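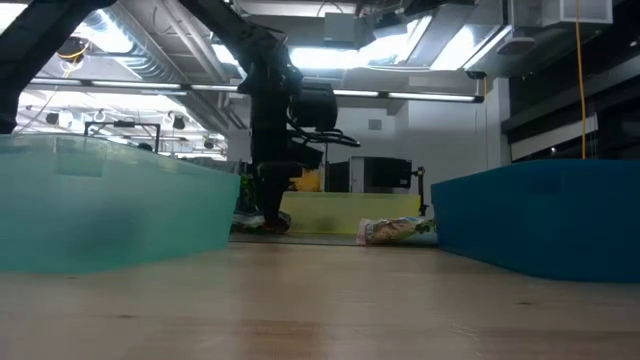

The Price of the Arm Is the Easy Part

When Josiane Gaillard took over equipment planning at Cundarel, a packing company on the edge of Clumton that fills mixed snack boxes for offices and schools, she inherited a folder marked "Robot" with one sheet of paper in it. On the sheet was a price for an arm, and under the price somebody had written "plus extras?"

She laughs about that question mark now (she has a big, generous laugh, and she uses it often when the subject is money), but she spent most of a winter finding out what it stood for. There was the gripper, for a start, and then the spare fingers for the gripper, and the stand, and the cameras, and the lights, and the cabling, which she had put down as a rounding error and which grew to fill a page of its own.

"I had 17 lines by the time I stopped," she told me over very strong coffee in her office. "And the arm was one of them! People would come in and ask what the robot cost, and I'd hand them the whole page and watch them look for the short answer."

The job she wanted done sounds simple enough. Goods come in loose, in plastic bins, and they have to be picked out and put somewhere else, one at a time. A person does it while talking about last night's game. A machine has to cope with a shiny wrapper that crumples differently every time, and with a bin whose walls get in the way of its own elbow. Gaillard's advice to anyone starting out is to send the supplier your worst products first, the floppy bags and the glossy ones, and to send the bins you really use along with them.

She asked for trials from two suppliers, Paisan and Purkutska, and she paid for both, a decision that raised some eyebrows upstairs. Each ran 387 picks with Cundarel's own stock. She won't say who did better, but she will say that she moved money out of the arm and into the gripper afterward, and that she added four weeks to the schedule for setting up the lighting.

Then there is the slow money, as she calls it: training, service visits, worn parts, the afternoon when a new wrapper design arrives and everything needs adjusting. She budgets for four years of it up front and keeps it on the same page as the purchase, so it can't be quietly trimmed by someone who only read the top half. The folder is a good deal thicker these days, and the old sheet is still in it, question mark and all.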